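Vedari Network Monitoring Project
Progress report to the funder, second reporting period
April 2022

1. Summary

The grant supports the measurement of internet disruptions in the three upland districts served mainly by Briltel, and legal help for people who lose work or services because of them. In this period we kept the probe network running, recorded five separate disruptions and filed two complaints with the communications regulator. One activity, the training for local reporters in Zalitz, is behind schedule. Spending is within budget.

2. Measurement

At the end of the period 69 probes were reporting, out of 91 sent out. Most of the missing ones are in the northern district, where power cuts are long and hosts unplug the devices to save their batteries. We have written to all hosts there and will replace the units that do not come back by the end of the next period.

Four of the five disruptions affected mobile data only. The fifth, in March, also took down fixed lines in Zalitz and the villages along the river road. It began on the evening before the district council vote and lasted almost two days. Briltel described it as cable damage. Our readings do not support this for the mobile network, where voice calls continued to work and data stopped on every mast within the same few minutes. We have set this out in a technical note, which is attached as Annex B, and have been careful in it to separate what the readings show from what we suspect.

The probes test a fixed list of sites every hour. We added messaging services to the list after hosts reported that these were slow on days when ordinary pages loaded normally. The results so far are mixed and we do not want to publish them until we have a longer run.
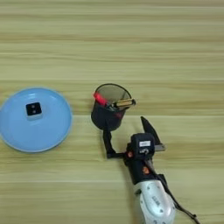
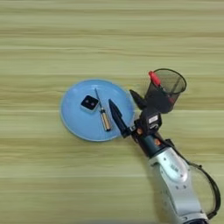

3. Legal work

The first complaint asks the regulator to publish the order, if there was one, under which mobile data was stopped. The legal deadline for a reply has passed and we have sent a reminder. The second is on behalf of a group of market traders who could not take card payments during the March disruption. The regulator has accepted it and passed it to Briltel for comment.

Policarpio, our partner for the legal work, advises that a court case should wait until the regulator has answered or has plainly refused to. We agree. It does mean that the court fees budgeted for this period have not been spent, and we ask to carry that line over.

4. Training

The reporters' workshop was to be held in Zalitz in March. The venue withdrew a few days beforehand and gave no reason in writing. We looked at moving the workshop to the capital, but several of those who had signed up could not be away from home overnight. It will now run in the next period, in smaller groups. The course notes are finished and have been translated into both local languages.

5. Risks

Hosts remain our main concern. Two have asked for their devices to be removed after questions from local officials. We collected both units and deleted the contact details. The public map now shows results by district only – this makes it less useful to researchers, who can still ask us for finer data under a signed agreement.

A draft amendment to the communications law would require anyone running network tests to register. The wording is vague and may change. Policarpio is preparing comments, and we will send them to you before they are submitted.

6. Next period

Replace missing probes in the northern district.
Hold the delayed workshops in Zalitz.
Publish the technical note in shortened form.
Follow up both complaints.

The financial statement is in Annex A. We would be grateful for an answer on the court fees before the next payment is made, as the partner agreement has to be amended to match.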